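Lists > sesolow-users > Thread view

Print this message | E-mail this message

Subject: Re: Stillel open day, dish cell
Date: Aug 19, 2019

> Did anyone on the list get to the Stillel open day? We are
> looking at Sesolow for a two-arm cell and would like to know
> how it behaves outside the promo clips. Cycle times, if you
> wrote any down.

I went for the morning session. The dish cell was two arms with two-finger grippers over one table, run by a single Sesolow instance. Their log for the week listed 589 attempts and 317 completed without a stop. They did not break that down by object, and I did ask.

The controller holds a shared zone between the arms, and only one may enter it at a time. Default wait is 2 s, set in the cell file. Planning ran on a Plitine box under the bench.

Plates are held by the rim, upright, and go between the rack and a small wooden stand.

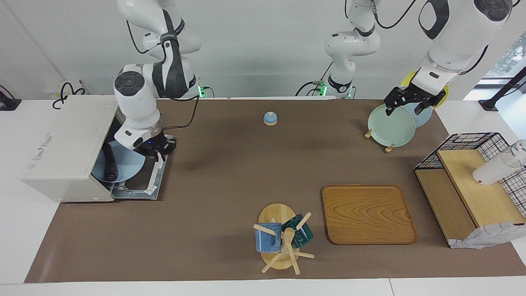 Mugs use a separate grasp file, and the handle angle has to be taught per peg. Stillel said nearly 60 minutes for a full reteach after the table is moved – that matches what we saw with the old Tavares cell in December.

No cycle times, sorry. The operator changed the speed override between runs, so any number I gave you would be meaningless. I can send the cell file syntax off-list.

Related messages
- Tavares gripper pads, part numbers
- Sesolow: shared zone timeout ignored after restart
- Plitine firmware and dropped packets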